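Equipment planning for handheld gripper collection

Equipment planning for handheld gripper collection is the work of choosing, pricing and scheduling the gear needed to record people doing everyday tasks with grippers held in the hands. It is one of the liveliest corners of robotics purchasing, since a small team can start with a table, a few household objects and a modest budget, with no robot arm on the order at all.

Background

Early budgets in the field were built around the arm, and everything else was squeezed into a line called "accessories." Handheld grippers turned that upside down. The Kenesdale workshop, a shared robotics space, drew up a plan in which the arm came last, and its budget sheet (revised 5 Jul 2022) is still passed around by new groups. The Drasow planning template grew out of it and adds columns for spares and floor space.

Main cost items

Grippers are bought in pairs, one for each hand. The Kenesdale sheet allows 2 pairs per station so that work can go on while one is being repaired. Tracking markers are cheap to print but worth doing well – a cube with crisp, flat faces saves hours of cleanup later. Storage, batteries and cables come next, and cable length is the item most often underestimated.

Objects get their own line, and a delightful one to fill! Eyeglasses cases, caps, books and flowers all handle differently, and most can be had for very little. The Drasow template suggests a starting set of 30 objects, with soft and hinged ones well represented.

Room and furniture

A station needs a steady table with clear standing room along one side. Rounded corners are kinder to sleeves and straps. Planners also allow for a second person working nearby, on the floor or at another surface, and for stands and cables that share the same room.

With a gripper in each hand and a marker cube mounted on each, an operator takes up a good deal of space over even a small spread of objects.

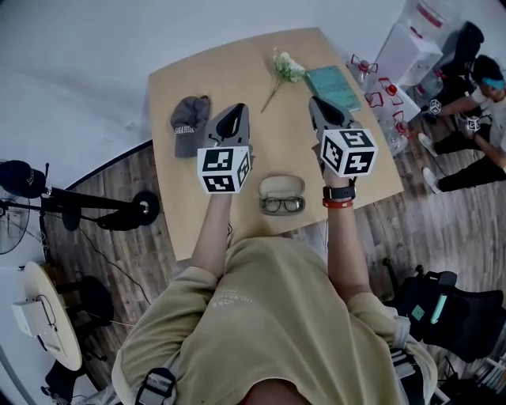

Scheduling purchases

Orders are usually split in two. Grippers and markers go first, followed by furniture and extra objects once the team has tried a few tasks. Bandura, a scheduling worksheet used by several small groups, sets aside some 17 percent of the budget for this second round. Từ, a similar worksheet, spreads it over 4 smaller orders, with the last one placed in August.

See also

Fiducial marker
Robot end effector
Imitation learning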